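Custetti building, ground floor: wall finish trial closes, gray matte coating selected

13 January 2026

The ground-floor workrooms at the Custetti building will be repainted in a single pale gray, ending a comparison of coatings that has been running since July. The building operator, Mimier, confirmed the choice in a notice to tenants this week. Work starts in the north corridor rooms and moves south.

The contract covers 837 square meters of wall and fixed panel. It has gone to Fetar, the firm that repainted the stairwells two years ago. Surface preparation is included in the price. Replacement of damaged board is not, and will be billed by the panel after inspection.

Two finishes were on trial. The first was a satin coating, already used in the loading area, which wipes down easily but gives strong reflections under the ceiling lights. Tenants with bench work close to the wall complained of glare, mostly in the afternoon when the blinds on the west side are open. The second was a matte coating in the same color family. It reflects less light and hides small unevenness in the board. It is also harder to clean, and rubbing it with a dry cloth can leave a polished patch that shows from the side.

Mimier's notice states that glare was given more weight than cleaning. The matte product will be applied in two coats over a primer, with 18 hours between coats. Rooms may be used again the day after the second coat, but furniture is to stay 30 centimeters from the walls for one week. Shelving fixed to the wall will be taken down by the contractor and put back in the same holes. Tenants who want shelving moved should mark the new position in pencil before work begins in their room.

Marks on existing walls were the other subject of the notice. The operator divides them into three groups. Surface dirt is to be washed off with water and mild soap before priming. Scratches that can be felt with a fingernail are to be filled and sanded. Stains and dark patches with no clear edge are to be sealed with a stain-blocking primer, and the contractor must check the board behind them with a moisture meter before the sealer goes on. A reading above the limit in the contract stops work on that wall until the source has been found.

The last group has caused some disagreement. Vishwakarma, which rents the largest of the workrooms, asked in its written comments that every soft-edged patch be treated as possible damp until measured. The operator had first proposed to measure only patches near pipes. The final text follows the tenant's request. It adds one day to the schedule for each room with such a patch, and the added time is not charged to the tenant.

Small spots and hairline marks do not need to be reported. The contractor will deal with them during the wash and sanding pass.
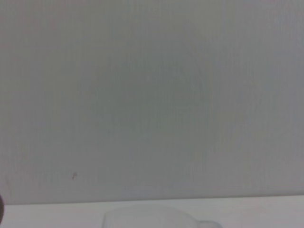 *Pale gray wall surface with a faint, soft-edged darker patch and a small reddish-brown speck at lower left.*

Tenants are asked to report patches of the first kind by room number, with the height above the floor and the distance from the nearest corner. Photographs are useful but are not accepted alone, as weak differences in tone often do not show well in them. The report form is at the front desk and in the tenant folder.

Touch-up paint will be kept on site after the work is done. Each room gets one sealed can, labeled with the room number and the batch. Small repairs should be dabbed on with a short-nap roller and not brushed, and should be carried out with paint from the same batch wherever possible. Larger repairs go through the front desk.

The loading area keeps its satin finish. The kitchen and the washrooms are not part of the contract and will be handled separately, after the tile work.

Access hours do not change during the work. The north entrance will be closed while the corridor outside it is primed, and deliveries for that period should be sent to the loading area. A room-by-room schedule will be posted on the board by the south stairs.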